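Chapter 6
Play Food: Choosing, Naming and Sorting

In this chapter you will learn
how to choose toy vegetables and fruit for a group of young children
how to use the colours of one vegetable for a first sorting activity
how to prepare the table before the children sit down
how to store the pieces so that the set stays complete

Words to know: set, sort, match, stem, slice, tray

6.1 Why we begin with the pepper

In Chapter 5 we looked at wooden blocks, which can become anything a child wishes. Play food is different. A toy carrot is a carrot from the first minute, and the child comes to it already knowing something from home, from the market or from the soup. The adult who works with play food must therefore think about what the child has seen and eaten before.

Many teachers begin with the apple. In this book we begin with the bell pepper. It is sold in green, red, yellow and orange, and its shape stays almost the same when the colour changes. A child can hold two peppers and discover that they are the same thing and also different. With an apple and a banana everything changes at once, the colour and the shape and the name, and it is hard for the child to say what exactly is different.

Darlene Beaudoin taught for many years at the Dindel nursery in Gullham, and she kept a notebook of what the children said at the food table. One boy of three years insisted that the green pepper was "not ready". He had seen his grandmother leave green peppers on the window sill. Beaudoin did not correct him. The next morning she brought real peppers and a knife, and the children looked at the seeds inside. You will meet her notebook again in Chapter 9, where we speak about cooking with older groups.

6.2 What belongs in a first set

A first set should be small. The large boxes offered in catalogues look generous - the Magaña box, for example, has 195 pieces - but a child of three cannot see one vegetable among so many. Take 10 pieces for a table of four children and put the others in the cupboard. You can change some of them after a week or two.

Include whole vegetables and also some slices. A slice asks more from the child, who must imagine the part that is missing. A wedge of melon can be taken for bread, cheese or a piece of cake, and each of these answers is worth a conversation. When the child has given a name, use this name for the rest of the game.

Look at the stem too. On a toy pepper the stem shows which end is the top, although children will often stand the pepper on its head, because it is then more stable or simply because they like it. Ask them where the plant was holding it.

Check every piece before you buy. The paint must not come off on a damp cloth, and nothing should be small enough to swallow. Ivov's older sets, made before 2000, had stems that were glued separately, and these should not be given to children under three.

6.3 Preparing the table

A white or pale table is best for colour work. On a dark table the green pepper is difficult to see, and a cloth with a pattern is worse. Put the food to one side and leave a free area where the children can make their groups. 

Do not arrange the pieces in a straight line. A line tells the child that the sorting is already done. Put them down loosely, close together, with the peppers near other things of similar colour. An orange slice beside a yellow pepper makes the child look twice, and at this age looking twice is the main part of the work.

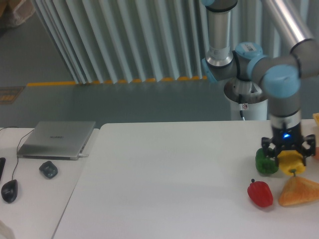
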